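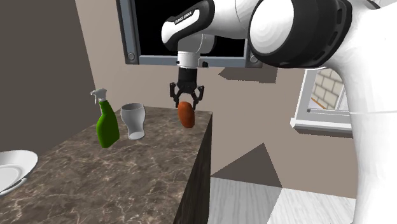

Reet Lapiņa wrote in to ask whether the new Korkura wool rugs can go straight onto a heated floor, and whether the pad has to be removed first. They can, with the pad left in place, provided the floor surface is kept at 80 degrees Fahrenheit or lower. The felt pad slows the heat, so allow a longer warm-up in the morning. Rubber-backed pads should not be used over heating of any kind. They can mark the finish.

The Korkura line is woven in Fluvinmont and comes in two pile heights. The low pile clears most interior doors. The high pile often does not, and the door should be measured with the pad under it before ordering. Stock widths stop at 220 centimeters. Anything wider is made with a seam, which is placed off center unless the order form says otherwise.

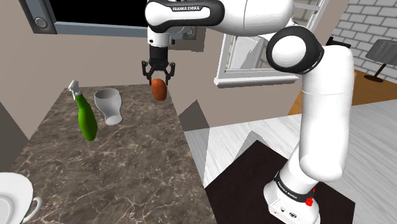
Countertop and floor mat, rendered view.

Binding is done by Šimkus in cotton or linen tape. Linen frays less at the corners but takes stain more readily. Samples are cut from production rolls, and more than 200 are on the rack at the Mundix showroom. Shades vary between dye lots, so rugs meant for the same room should go on one order.

Orders for February delivery close on December 27, 2022. Send room sizes and door clearance to Dalia Rozīte and quote list 1442.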